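February 2021, hand gripper notebook, cup table

Problem of the left finger, second time. The first time was in November and I wrote then only "sticky, cleaned". I should have written more.

What happened: I was closing the gripper on a paper cup and the left finger stopped before the right one. The cup was pushed to the side and fell. The trigger came back normally, so by hand I did not feel any fault. In the log the finger width stays at 18 mm for 20 samples and then jumps. Log number is 2441.

Myrto Antoniadis was working with the other gripper at the same table. Hers has no such jump in the log. We exchanged the places and the fault stayed with my unit, so I don't believe it is the table or the light. 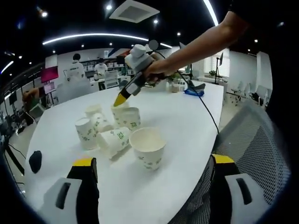 Cup table, the two grippers, view from my unit.

I opened the housing after lunch. The slider rail has a small burr near the middle, I can feel it with the nail. Grease from Ditunix was dry on that side only. I do not know yet which one is the cause and which one is the result.

Also one safety point. The cable of a gripper must not hang over the table edge where a chair can catch it. Myrto will ask Weseck for clips.

To do:
– file the burr, new grease, then 200 open and close cycles without cup
– compare with the spare rail from Nigatu
– mark the recordings from this unit as doubtful until the cycles are finished

The old November recordings I have not checked.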